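Five weeks with a cough that was not a cold

I write this from the kitchen table in Rostcombe at six in the morning, because I still wake up early. My body has learned that this is the hour for coughing and it has not unlearned it yet.

It began in May. First I had a runny nose and a sore throat, nothing special, and I went to work as usual. In my country we say that a cold takes a week with medicine and seven days without. After the second week the nose was fine, but the cough had become something else. It came in attacks, mostly at night, ten or fifteen coughs on one breath, and at the end I could not get the air back in. Once I was sick in the sink. My neighbour Elvia Orozco heard me through the wall and knocked to ask if she should call somebody.

I went to the surgery on Wekgate. I must say that I was a little afraid of the appointment, more for the language than for the illness. I had looked up the words the evening before: wheeze, phlegm, whooping. The last one I did not know how to pronounce, and the nurse was kind about it. She took a swab from the back of my nose, which is a very unpleasant feeling, and she told me to stay at home until the result.

The result was positive for whooping cough. I was surprised, for I had believed it was an illness of small children in old books. I was vaccinated as a child, my mother has kept the card. But the doctor explained that the protection becomes weaker with the years, and many adults do not know this. I did not know it.

I received antibiotics. He was careful to say that they would not do much for the cough itself at such a late stage — they are more to stop a person from giving it to others. So I took all of them, and I continued to cough.

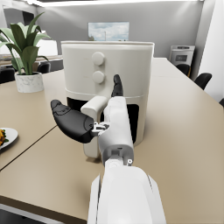
Gilang Khoo wrote to me after I mentioned it in my last post that he had the same thing two winters ago, and that I should not trust the first good night. He had three good nights, went running, and was back to coughing until he saw stars. He also said to drink small amounts all the time instead of a big glass, and to sleep half sitting up. The second advice helped me more than the syrup I bought.

The part which I found difficult was the telephone calls. At my work there is a colleague, Consuelo Solís, who has a baby of 2 months at home. We had shared a small office during exactly the days when I thought I had a cold. I rang her the same afternoon I got the result, and I practised the sentence before. She was calm. She had been vaccinated in the pregnancy, and her doctor gave her advice for the baby. The baby is well, I am glad to write it, but I slept badly that week for another reason than the cough.

After this the health office sent a letter to everybody on our floor. It says that 504 cases were recorded in our area so far this year. I do not know how many there are in a normal year, the letter did not say, and I would have liked this information.

Now I cough perhaps twice in a night. I can laugh again without preparing for it. The ribs on my left side are still sore, and stairs are slow. I have an appointment to ask whether a booster makes sense for me later, and I have written my questions on a paper, this time with the pronunciation.

Evaristo Carrillo has asked if I will come to the choir before the summer break. I told him I will come and turn the pages.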